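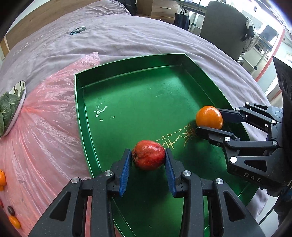
A red pear and a green tray.

Personal Investing, Unit 6
Covered Calls and Protective Puts
Instructor: Lech Sowa

Read these notes before working the problems at the end. We will use one stock all the way through, Pellton, so that you can compare the results. Assume you own 100 shares bought at $34. Commissions and taxes are left out until the next unit.

Terms you need

A call gives its buyer the right to buy 100 shares at a set price, the strike, up to the expiration date. A put gives its buyer the right to sell 100 shares at the strike. The price paid for either one is the premium. Premiums are quoted per share, so a quote of $1.20 means $120 for one contract. Students lose points on this every term.

The seller of an option is also called the writer. The writer keeps the premium whatever happens and takes on an obligation in return.

Covered call

You own the 100 shares and sell one November call with a strike of $36 for $1.20. You collect $120 today. At expiration there are two cases.

If Pellton closes at or below $36, the call normally expires worthless. You still have the shares and the $120. Your break-even on the whole position is $34.00 minus $1.20, or $32.80.

If Pellton closes above $36, expect to be assigned. You deliver the shares and receive $3,600. Your gain is $200 on the stock plus $120 in premium, $320 in all. It stays at $320 even if the stock goes to $50.

A covered call lowers your break-even a little. It does very little for you in a large decline. If Pellton falls to $18, the shares have lost $1,600 and the premium brings the loss down to $1,480.

Protective put

Now you own the same shares and buy one November put with a strike of $32 for $0.90. The cost is $90. If the stock closes below $32, you can sell at $32 no matter how low it has gone. Your largest loss is $200 on the stock plus the $90 premium, $290 in all. With Pellton at $18 the loss is still $290.

The upside is open. The stock has to reach $34.90 at expiration before the position makes money. If it closes anywhere at or above $32, the put is worthless and the $90 is gone. Think of it as a premium on a policy with a $2 per share deductible.

Putting the two together

Sell the $36 call and buy the $32 put and you have a collar. You take in $120 and pay $90, for a net credit of $30. The most you can make is $230. The most you can lose is $170. Check both numbers yourself from the figures above.

Early assignment

Most options on U.S. stocks can be exercised before expiration. A call writer should look at the dividend calendar, as calls that are in the money are sometimes exercised the day before the stock goes ex-dividend.

Problems

1. You own 100 shares of Grustness at $52 and sell a $55 call for $1.75. Find the break-even and the maximum gain.
2. You own 100 shares of D'Amico at $27 and buy a $25 put for $0.60. Find the maximum loss and the break-even.
3. Using Pellton, draw the payoff at expiration for the collar, with stock prices from $18 to $50.
4. Sundedow trades at $41. Set up a collar using a $44 call at $1.10 and a $38 put at $1.35. Is there a net credit or a net debit, and how much?

Show your work in dollars per contract.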